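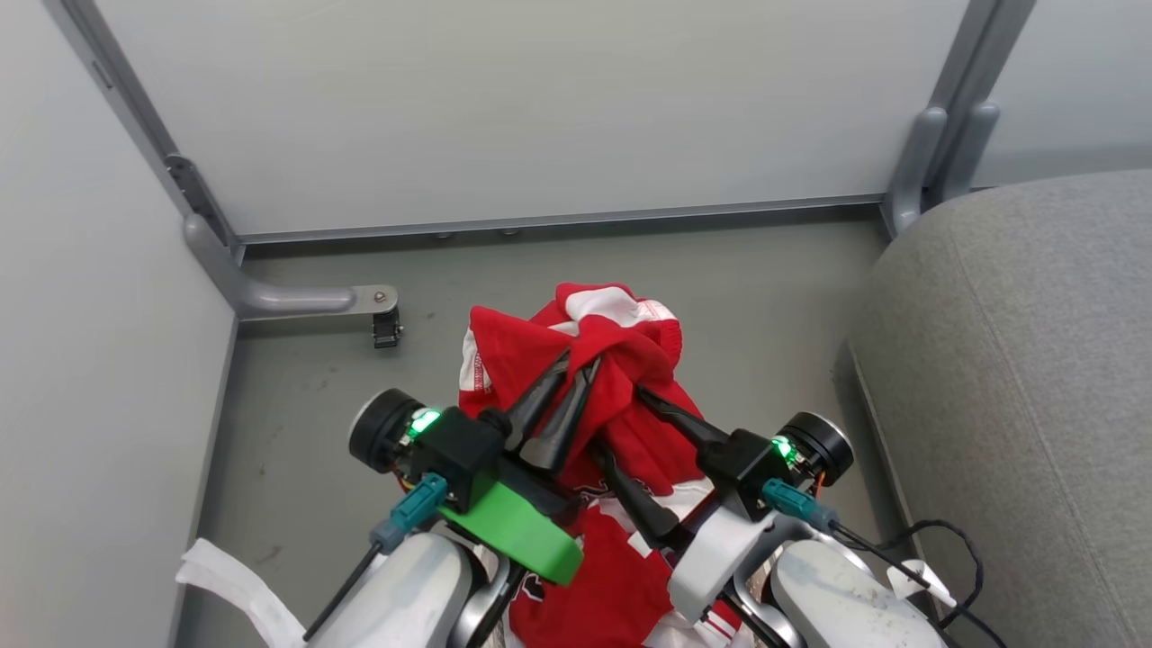 Up before six, for no reason except that it is May and light, and the curtains in this flat are more of a suggestion. Decided that today would be the day of the shirts.

The shirts have been in the blue bags since Oluf E. handed me the job in the car park, with the face of a man passing on a virus. The club needs all the old kit sorted, folded and listed before the new lot comes from Kvaran, and apparently I am known to be good at folding. I don't know who started this. I once folded a tablecloth in front of Grethe and she may have talked.

Eighty-three shirts, by Oluf's list. All red, all with white on them somewhere, and no two years agreeing on where the white should go. The oldest ones have stripes. Then there is a period when somebody discovered printing, and everything has words on it, most of them the name of a paint shop that closed when I was at school. I had planned to sort by size, but the labels have been washed blank or cut out by itchy children, so I was reduced to holding them up against myself and guessing. By nine I had three heaps on the floor: small, not small, and Poul. Poul Norðdahl was in goal for eleven seasons and his shirts could sleep a family.

The trouble with a football shirt is that it doesn't want to be folded. Cotton will listen. This stuff slides about, and the moment you have one sleeve tucked behind, the other has crept out to see what's going on. You pinch it by the shoulders, you lift, you lay it down nicely, and you have a heap. A red heap with its lining showing. I did one four times and it came out worse each time, so I put it at the bottom of the pile where it can think about itself.

Þórey rang at half past ten to ask whether I'd tried doing it on a board. She has a board. She got it from Skirudora in the sale and it has hinges. I said I was managing. She said she could hear that I wasn't.

Had lunch standing up, all the chairs being occupied by Not Small.

Afternoon went better. Found that if you lay the shirt face down and bring both sides in before you think about the sleeves, they give up more or less together. Did 18 in a row like that with the radio on and felt quite the professional. Then got to the long-sleeved ones, which are a different animal, and had to go and stand on the balcony.

Grethe came by for her cake tin and stayed to help, which meant sitting on the Pouls and reading out the names on the backs. There was one that just said BIGGI, in felt pen. She says she was engaged to him for a summer. I have known Grethe for thirty years and this is how I find out. She has taken the shirt home. I have put it down on the list as damaged.

Finished by seven, bar the four with the zips, about which I am making no promises. The piles look all right from the doorway. Close up they lean. I have pushed the worst against the wall and laid the atlas on top.

Oluf texted to say well done, and by the way, there are shorts.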